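So Vatmont is closing its store at the mall out by me, and I'm sadder than I expected to be! I bought my first decent coat there. They had 224 stores in January and they want to be down a bunch by fall (the Pruvden outlet is on the list too, ugh).

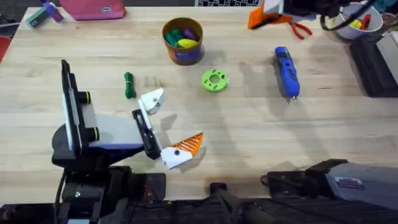 A reader wrote in to say the rent is what killed it, and that Tokia pulled out of the same wing over the very same thing. Could be. I still think the place got boring.

Anyway, the clearance racks go out on 28th February and I'll be there early, probably with too much coffee in me.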